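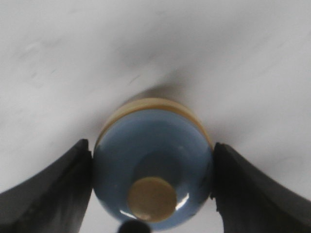 Dranesia has put its press-and-switch test service on general sale, after a trial period that began in April. The service, called Tapia, takes small hand-operated controls from manufacturers and has a two-fingered gripper handle and operate them under program control. The customer receives a log of each attempt and the matching pictures from a camera at the wrist. The views are close: with a glossy blue part held between the dark fingertips, the lens takes in both points of contact and very little else apart from the pale surface behind. Dranesia says the tight view was chosen so that a slipped grip can be told from a missed one without a second run.

The company is offering Tapia in two forms. In the first, the customer posts the parts and Dranesia does the work on its own bench. In the second, the bench software is licensed for use on a robot arm the customer already has, provided the arm accepts position commands over a wired network link. The second form does not include fingers, and the wrist camera has to be bought separately. Both forms use the same log format, so results from a licensed bench can be compared with results from Dranesia's own.

A standard order covers 10 separate parts and 200 attempts on each. An attempt is defined as one approach, one contact and one withdrawal. Pushing a plunger counts as one attempt, and so does turning a knob from one position to the next. Lifting a part and putting it back is logged under a separate heading and does not reduce the allowance. Parts may be mixed freely within an order.

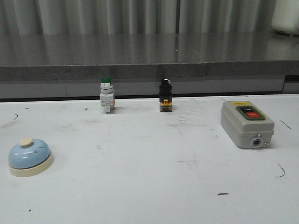
Dranesia publishes a list of part types it will accept without prior discussion. It includes desk bells, illuminated pushbuttons, rotary selector switches and enclosed on/off stations. Panel-mount parts can be sent with or without their contact blocks, and are tested standing free on the table unless the customer supplies a panel. Free-standing parts are the harder case. A tall, narrow switch can tip if the finger arrives off centre, and the log marks a tipped part as a failed attempt even where the contact itself was good. Customers who want the two results kept apart have to ask for this when ordering. It would be more useful as the default.

Parts are tested without mains power. Lamps inside illuminated buttons are therefore not lit during a run, and the service gives no information on electrical behaviour such as contact bounce or resistance. Dranesia's terms are clear on this point. Tapia reports on whether a control can be found, gripped, pressed or turned by a machine, and on how repeatable that is. It is not a life test and carries no approval mark.

The main buyers so far are firms that fit robots to existing equipment and need to know in advance whether an arm can work the original controls. Pluvden, which refits packing lines, used the trial to compare round buttons with flush ones and has since placed a standing order. Rurkasico, a maker of control stations, has asked for a version in which the enclosure is fixed at a set angle. Dranesia has confirmed that a tilting fixture is being built but has given no release date or price for it.

Glossy parts remain a weak point. Bright reflections on a curved surface move as the wrist moves, and the software can mistake the edge of a highlight for the edge of the part. The release notes list 132 changes since the trial version, and a fair number of them concern this fault. One change lets the operator mark an area of the camera view to be ignored — a workable fix for a single part, though slow to set up where an order mixes several finishes. Matt parts need no such step.

The supplied results are plain. Each order produces one table of attempts, one folder of stills and a short summary sheet giving the pass rate by part. The table opens in any spreadsheet program. Video is not included in the standard order and is charged by the hour of recording. Forces are given only as motor current, and customers who need a figure in newtons must arrange calibration themselves.

Orders for the posted service are being taken now. The licensed software is supplied as a download, with 2 seats per licence, and further seats can be added at any time. Parts sent in for testing are returned at the customer's expense or recycled on request. Trial customers keep their existing terms until their current order is complete.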